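Home | Contents | Chapters | Glossary

Mon 5 January – the Gilby textbook desk

Chapter 5: Baskets and Other Good Intentions

A household owns 200 small things and two places to put them, both full. This chapter is concerned with the third place, the basket, and with why yours is currently holding batteries, a scarf and one glove. Read it before you buy another.

Weave decides what a basket can be trusted with. Flat rows make a decent floor for bread or napkins, and a thick braided rim finishes off the walls and gives your fingers something to grip. Look through the end wall for small gaps where the light gets in – crumbs will find them by February. Exercise 2 asks you to empty a basket of your own.

Last updated: February

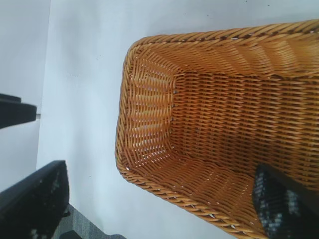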